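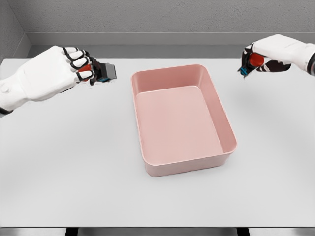

Levirent is a software package for planning and controlling the motion of two-handed robots. It was developed at Fasstead, a robotics tooling company, and is used mainly to test grasping and placing tasks in simulation before they are run on hardware.

The package has two main parts. The planner, called Nkosi, works out paths for both arms together, so that one hand does not enter space the other is about to use. It checks each candidate path for contact with the table, the walls and any container in the work area. The controller then follows the chosen path and sends finger joint targets 300 times per second.

Tasks are written as short text files. A file names the objects, the goal for each one and the order of moves, if order matters. A common test has each hand hold a small object and release it into a shared tray - a simple job, but one that shows timing faults quickly.

The standard test set, Dundudach, holds 588 tasks in 7 groups. Of these, 58 need both hands on the same object. Version 2 of the set added soft objects, which the planner still treats as rigid. Contact forces are logged at each step and can be replayed in the viewer.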